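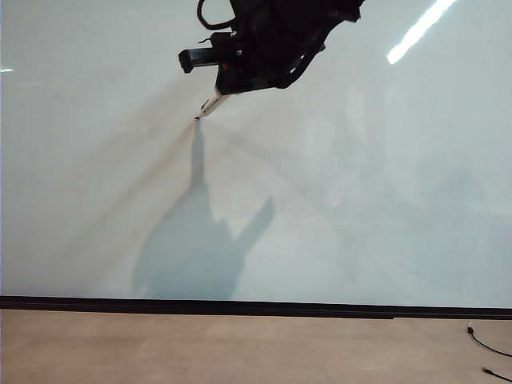
The study room at Utcombe, April

Call for participants: reading on screens and on paper

The Khan reading study is looking for adults who read for pleasure at least once a week. You do not need a degree or good eyesight -- glasses and large print are fine.

You will come to Utcombe for two visits, each lasting 90 minutes. At each one you read a short story and talk about it afterwards. Between visits you keep a reading diary for nine days.

We pay 100 pounds after the second visit, plus bus or train fares. Over 300 people took part in the first round, and they may apply again. 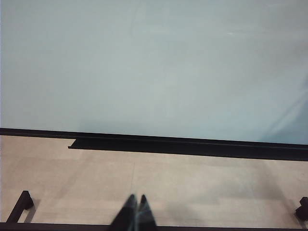

Su-bin Wang said the diary was easier than she had expected, and that she did most of it at breakfast -- usually in two or three lines.

There are 13 places left for the morning visits. To apply, write to Nilmini Hettiarachchi at the study office and say which mornings suit you.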